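Summer Reading Hours at the Clureck Library

The Clureck Library will keep extended reading hours through the summer. The second-floor reading room will remain open until 9 p.m., and members may borrow up to three titles at a time. 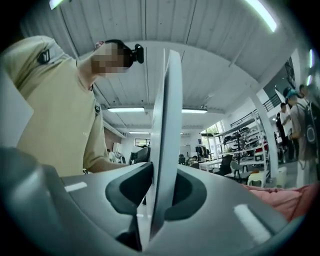
Returns and Renewals

Loans run for 30 days and may be renewed twice at the front desk. The catalog now lists 200 additional titles in technology and the sciences, several of them in Chinese. Members are asked to return books to the desk and not to the shelves.

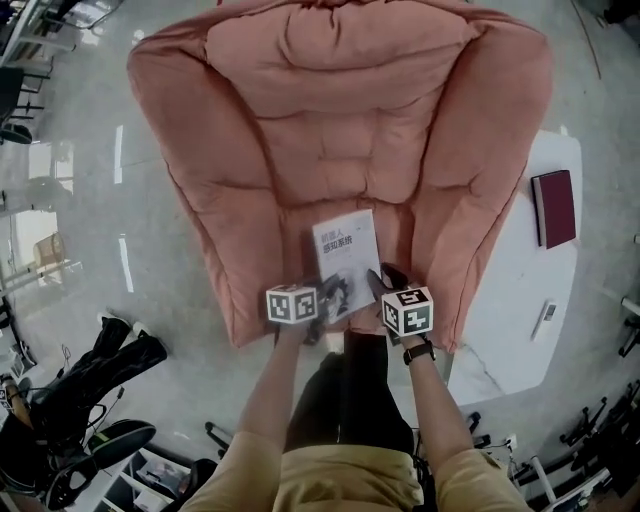

Hagos Mekonnen has asked that the later hours continue into December, when evening study places are hard to find. The request is under review.

Clureck Library | Contact the front desk | © 2024 | Back to top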